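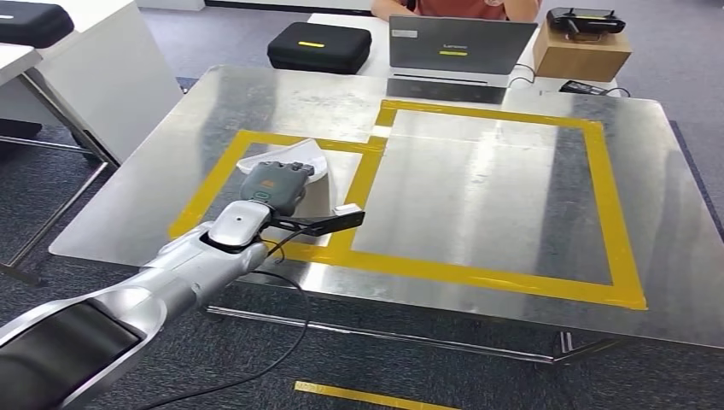

3 janvier 2024

Reprise des essais de teinture à la garance, lot Mesora. J'avais laissé les écheveaux mordancés dans le local du fond, à plat, couverts. Pas d'odeur, pas de taches. Je repars du mordançage à l'alun de la dernière fois sans rien changer.

**Bain 1**

Laine Girnutholm, écheveaux lavés au savon neutre, 169 g secs. Racine de garance broyée, même poids que la fibre. Trempage de la racine pendant la nuit, première eau jetée (elle tire sur le jaune brun et salit le rouge). Montée en température lente, une heure et demie pour arriver à 65 °C, puis palier. J'ai dépassé une fois, 71 au thermomètre, plaque baissée tout de suite. À surveiller sur l'échantillon : au-delà de 70 on part vite vers la brique.

Couleur à la sortie : rouge orangé, plus clair au cœur des écheveaux serrés. Les liens étaient trop tendus. Refaire les ligatures en huit, lâches, avec du coton et pas avec le fil de nylon qui marque.

**Bain 2**

Même racine, bain épuisé, laine Stornano. Palier de 30 minutes seulement. Résultat saumon, assez régulier. Régis Besnard trouve la teinte plus intéressante que la première, moi je la trouve fade à côté du rouge, mais elle ira bien dans la série des tons clairs. J'ai coupé deux brins témoins, un pour le classeur, un pour l'essai de lumière à la fenêtre sud.

**Eau**

L'eau du robinet est dure, 28 °f à la bandelette. Pour la garance ça nous arrange, le calcaire pousse vers le rouge. Pour la gaude ce sera à revoir. Question restée ouverte depuis juillet : est-ce qu'on ajoute de la craie quand on travaille à l'eau de pluie, et combien ? Le cahier précédent donne 4 g par litre, sans dire sur quel bain ni avec quelle fibre. Chiffre à vérifier avant de le recopier partout.

**Rinçage**

Trois eaux tièdes, la dernière presque claire pour le bain 1. Le bain 2 ne dégorge pas. Essorage à la main dans une serviette, séchage à l'ombre.

**À faire**

- Commander de la racine chez Urquijo, il reste de quoi faire un petit bain.
- Étalonner le thermomètre de la grande cuve, écart de deux degrés avec celui en verre.
- Essai fer sur un demi-écheveau du bain 2, très faible dose.
- Étiqueter les témoins au crayon (l'encre du feutre a bavé sur ceux de juillet).
- Noter le poids sec après teinture dès que tout est sec.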